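Bratuda site, lower workroom
Minutes of the work surface meeting
Held July 29, 2024
Chair and minutes: Arash Mahmoudi
Also present: bench lead, stores, purchasing (by phone)
Apologies: Wolleo liaison

1. Previous minutes

Accepted with one correction. Under item 4, "masking tape" should read "painter's tape". The stores copy has been amended.

2. Open actions

2.1 Cutting knife with guarded blade. Received, in the drawer under the paper rack. Closed.

2.2 Straightedge. The long straightedge has a nick near one end and leaves a step in any line ruled past it. Stores has marked the nick with a paint pen. A new one was quoted and declined until the next budget line opens. Carried forward.

2.3 Cell naming. Bench lead circulated the Fodumlow sheet, in which rows take letters from the near edge and columns take numbers from the left. Two people are still counting rows from the far edge in their notes. Agreed that notes using the old order are to be corrected by whoever wrote them. Closed.

3. Paper

3.1 Stock. Stores reports 2 rolls of brown paper left, both from Catterall. One has a crushed end and should be used for packing. The other is good.

3.2 Width. Purchasing asked whether a narrower roll could be used with a lengthwise seam. Bench lead is against it. A seam gives the tape an edge to ride over and catches anything slid across it. No change to the width ordered.

3.3 Delivery. Paper comes off a tight core and will not lie flat for the first day. Proposal to unroll, cut to 3,000 mm and leave weighted overnight before fixing. Agreed.

4. Tape grid, condition and repair

Discussion took up most of the meeting.

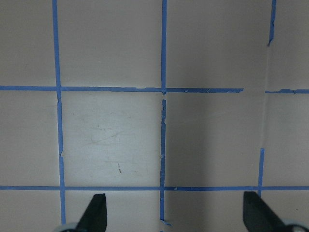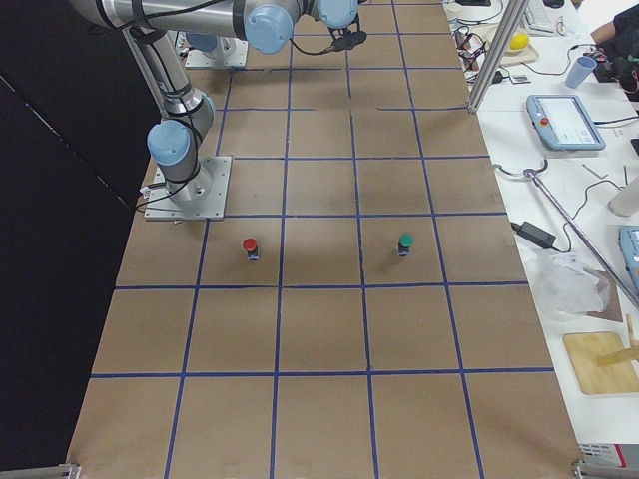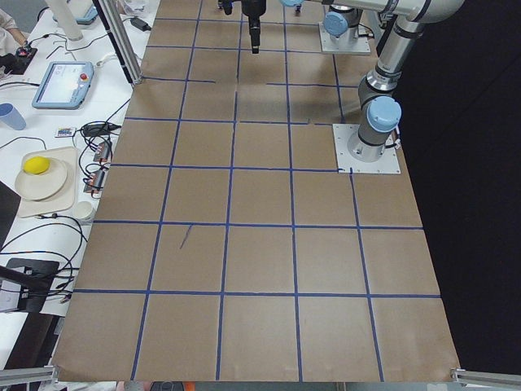 Work surface, blue tape grid.

Repair by short patches is to stop. Each patch is laid by eye over whatever remains of the old strip, and the error is passed on to the next one. After several repairs the line has a step in it and the person placing an item against it has to choose which side of the step is meant. In the first picture, the left strip has jogs where one piece overlaps another, the middle strip is torn and ragged near a crossing, and the right one stops, leaves a long gap and resumes out of line with itself. All three are to be treated as failed. A loose tab such as the one at the bottom of the middle strip may be trimmed with the knife, and does not by itself fail the line.

4.1 Method. Lift the full strip, pulling back low along the paper. Do not pull upward; this takes the top layer of the paper with it. Rule a pencil line from end marks. Lay the new strip in one length from the near edge to the far edge, or side to side, and press down with the plastic card from the middle outward. Where a strip meets a base plate it is to be cut square at the plate and restarted on the same pencil line. Bench lead pointed to the step down at the right-hand plate in the third picture as the result of restarting by eye.

4.2 Order of work. Lengthwise strips first, then crosswise. The crosswise strips go on top at every crossing. At present there is no rule and crossings have been built up both ways.

4.3 Tape. Stay with blue. Stores offered a green tape at a lower price. Bench lead noted that one of the capped items in the second picture has a green cap, and asked that tape and caps not share a color. Purchasing will not pursue the green.

4.4 Marks on the paper. There is a short dark diagonal stroke in the middle-left area in the third picture. The meeting could not settle whether it is pen or a scrap of tape. To be checked at the table and removed if it lifts. If it is ink, leave it and note the cell on the Fodumlow sheet. Pens are not to be used on the surface in any case, pencil only.

4.5 Near edge. The paper turns up slightly along the near edge. Options were to fold it under, tape it down along its length, or clamp a strip over it. Folding makes a ridge. A clamped strip would cover part of the first row. Tape along the length agreed as a trial, to be reviewed in August.

5. Placement of small items

5.1 Items are to stand inside a cell and clear of tape on all sides unless the task sheet says otherwise. Standing an item on a strip lets it lean.

5.2 The two capped items are to be recorded by cap color and cell, for example "red cap, row, column". Labels on the bodies are too small to rely on from the end of the table.

6. Side table

The white table beside the grid is full of equipment. Stores wants enough clear space there to set down a roll of tape and the knife during repair. Bench lead will clear one corner. No agreement on a permanent shelf.

7. Costs

Purchasing gave the remaining amount on the consumables line as $1,333. Paper and tape for the rest of the period fit within that. The order is for 16 rolls of tape, same width as now, plus paper from Catterall to replace the crushed roll. Wolleo will be sent a copy of the order and is not asked to approve it.

8. Other business

Stores asked that empty tape cores go in the cardboard bin. Agreed.

Waste paper with tape still on it goes in general waste.

9. Actions

Retape failed lines by the method in 4.1: bench lead
Check and deal with the mark in 4.4: bench lead
Tape down near edge, trial: stores
Place order under item 7: purchasing
Send copy of order to Wolleo: purchasing
Add crossing rule and item placement to the Fodumlow sheet: A. Mahmoudi
Straightedge, carried forward: stores

Next meeting in August, same room, date to be circulated.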